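Ullimham Serving Tray, Large
Home > Kitchen and Table > Trays > Ullimham

Item in stock. Ships from our Ekport warehouse.

The Ullimham is our large rectangular tray for breakfast, tea or a small family supper. It has rounded corners and a low raised rim, so a cup that slides a little will stop at the side. The surface has a wood-grain look in a warm brown colour, and it goes well with white, cream or dark dishes. 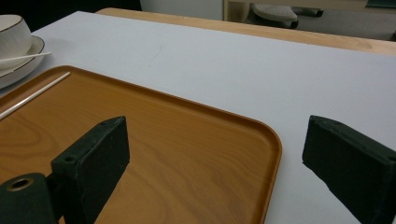 Ullimham tray, wood-grain finish, on a white tabletop.

Please note that the colour can look more orange or more red depending on the lamp in your room. We can not accept a return only for this reason, but you may order a colour card before you buy. The card is free and comes by normal letter mail.

Care
Wipe with a soft damp cloth and a little dish soap, then dry with a towel. Do not put the tray in the dishwasher or the oven. Do not leave it standing in water overnight. Hot pots should go on a trivet first – the Jellell cork trivet is sold separately and fits inside the rim. For tea stains, leave a paste of baking soda for 20 minutes and wipe again.

Storage
The tray can stand on its side in a cupboard. If you keep more than one, put a sheet of paper between them so the rims do not rub.

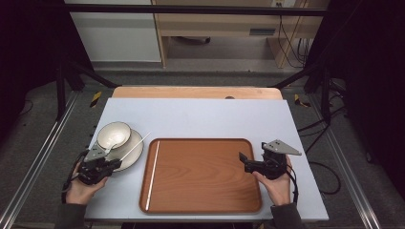 For customers who set the table for two, we recommend to buy the tray together with the Abella placemats. They come in grey and in natural, and one mat is folded easily to line the tray when you carry glasses.

Delivery and returns
Orders placed before 2 p.m. leave the same day. You have 19 days to return an unused tray in its original box. Return postage is paid by the customer, except when the item arrived damaged. In that case please send us a message with your order number and keep the packaging until we have answered.

Cafés and guest houses
We offer a lower price from 20 trays. The last production was 2000 pieces and the next one is planned for May, so larger orders should be reserved early. Write to Jabari Mbwambo in our trade office and tell him the quantity, the delivery address and if you need an invoice in advance.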